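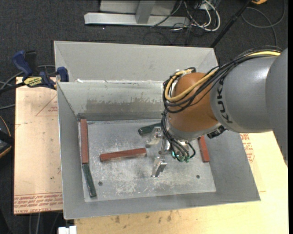

Treasa Mulcahy
Lecturer, Materials Handling and Storage

Handout 2: Open bins and loose rectangular stock

Read this before the November practical. It covers sheet-metal bins with sloping sides, how long blocks come to rest in them, and how to record the condition of a bin floor.

1. Bin geometry

An open bin with sloping sides has a mouth larger than its floor. Stock that lands on a side wall tends to slide inwards, provided the wall is steep enough to overcome friction. The steepness needed depends on both surfaces, and a scratched wall will not behave like a new one. Measure the slope from the horizontal and state this in your notes. Half the marks lost last year went on angles taken from the vertical.

The bin at the top of this handout is gray sheet metal with tall sides. Its inner back wall has a chipped upper edge and a scuffed band with irregular streaks along the lower part. The floor plate is lighter and carries whitish abrasions, mostly across the lower centre. There are two small round holes in the plate. Treat holes as features of the plate and enter them separately from wear.

2. Resting positions

A rectangular block has three pairs of faces. A slender block dropped on a flat floor nearly always settles on one of its long faces. It stands on an end only if something supports it or it has been placed there with care. Near a wall, two further cases arise:

(a) the block lies flat with a long side against the wall;
(b) the block leans, with one end on the floor and the other on the wall.

Case (a) leaves no gap on the wall side. Case (b) leaves a wedge of space beneath the block, and smaller items can collect in it.

The five blocks shown, three red and two dark green, are enough for a first exercise. Use colour to label them in your sketch (R1 to R3, G1 and G2) and do not renumber them when the arrangement changes.

3. Recording wear

Divide the floor into a grid of nine cells and grade each cell from 0 (unmarked) to 3 (surface broken). Grade the walls in two bands — upper and lower — and note the rim on its own line. Marks that cross a cell boundary are entered in both cells.

Wear grades are only comparable between bins of the same sheet and finish. The Prillen and Stanard bins in the store have different finishes, so keep their sheets apart.

4. For the practical

Bring a steel rule, a protractor and two copies of the grid sheet. Sketches should be in pencil, drawn from directly overhead, with the left wall of the bin on the left of the page.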